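Long room, still losing

26/10/2023

Quick one, dinner is in the oven and I have to be out the door after. We've been in the Prarnotow place since January and the back room still isn't a room. It's a hallway with ambitions. 171 inches long and I can nearly touch both sides if I lean. Everything I own ended up against a wall because that's what you do, and it looks like a waiting room at the dentist's.

Anyway. Lots of you have long rooms too, judging by my inbox. So this is the long room post.
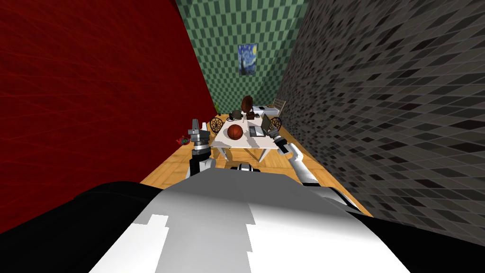 No. 61

First thing. Stop buying furniture. I mean it. I bought a bench from the Clisness outlet for 100 dollars and it has made everything worse. Too deep by a hair. You hit your hip on the corner every single time, going in and coming out. It's in the garage now with a paint tray on it. Happiest that bench has ever been.

Tape first. Blue tape on the floor, the whole outline, leave it down for a week. You'll know by the second morning if you're stepping over it. I did the bench outline AFTER buying the bench, which yes, I know.

Rugs. One long rug makes it a bowling alley. Two smaller ones, gap between, better. Mine don't match and I've stopped caring. The one from my aunt sheds on everybody's socks.

Lamps at the far end, always. If the far end is dark the room just sort of trails off and you never go down there. Ours was where the vacuum lived. I put a cheap lamp on a timer and now somebody sits there most evenings, usually me, usually with toast.
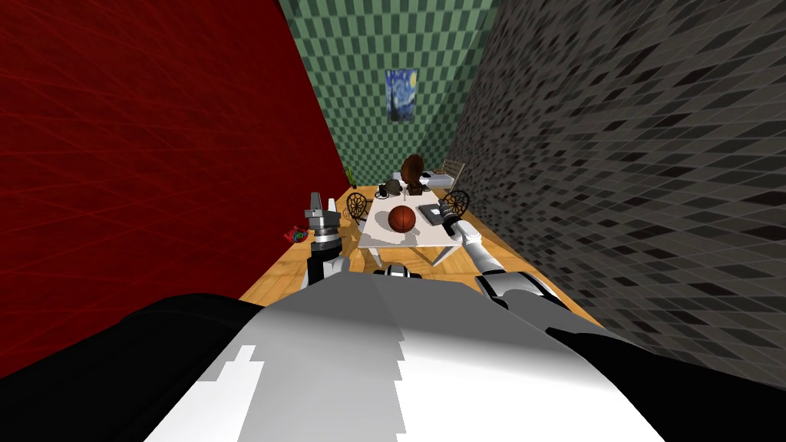 Eating in the long room, this is the fight in our house. One side wants the table pushed up to the wall so you can get past with the laundry. My side lost that one for months and we ate in a row like people at a lunch counter, looking at plaster. Nobody talks when they eat in a row. Pull it out. White table, middle of the room, arms coming at it from both sides, that's how supper ought to go. We finally tried it in the summer and yes the laundry takes the long way now. Worth it. I'd do it again even with the bruises.

If you realy can't spare the width, get a drop leaf. My neighbor at the Sekthorpe place had one and it was up and down all day, homework, then dinner, then cards. Check the hinges before you pay. The used ones pinch.

Chairs you can stack, or stools that go all the way under. No arms on the chairs!! Arms are what kill you.

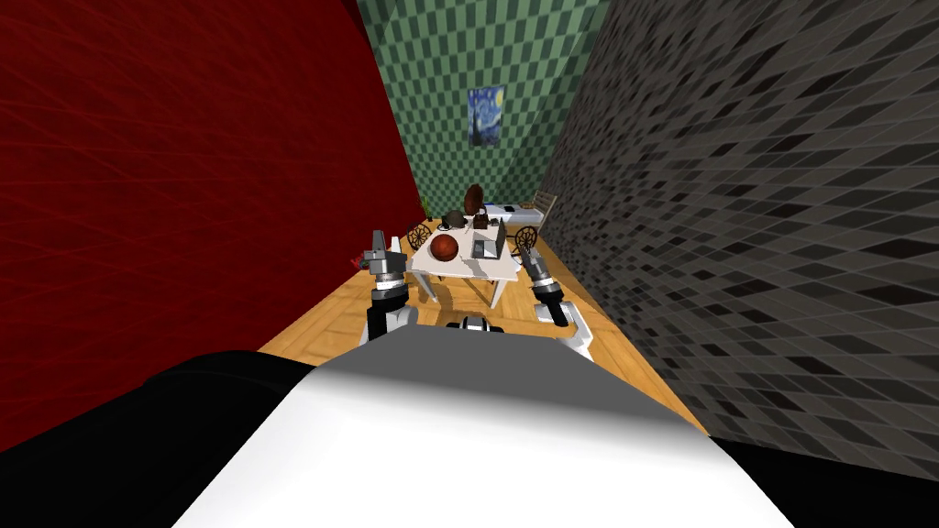
Paint, since people keep asking and I keep saying later. I went pale on everything in the spring, three coats, a Guérin off-white that looked like cream on the card and like old teeth on the wall. The advice is always go pale in a narrow room. I'm not so sure anymore. Pale just showed me every dent. I'd rather have the deep red down the left side and a green check at the far end and be looking at something. Whether I'd dare put a busy gray pattern opposite all that, different question. But the picture hung dead center on the end wall, I'm stealing that. Gives your eyes somewhere to stop. And wood underfoot in a warm color puts up with a lot. Ours is beige carpet, landlord's choice, so don't write to me about parquet.

Test pots go on cardboard, not the wall. Move the cardboard around at night. I didn't and I've got five squares of slightly different beige behind the bookcase to prove it.

Bookcase goes at the short end, by the way. Along the long wall it eats a foot the whole way down and you feel it every time you carry a tray.

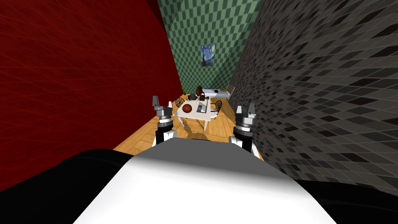
A reader in Sekthorpe wrote in after the last post to say I've got it all backwards, and that a long room should be split with a curtain and treated as two rooms, done, stop fussing. She put hers on a ceiling track, sewing on one side, TV on the other, and says the heating bill went down too. I'm skeptical about the heating. But the curtain, hm. I had one in a dorm once and it smelled of noodles forever. Might try it with a old sheet and some clips before I drill into anything.

Next time the closet under the stairs, if I can get the door open. Timer's going, bye.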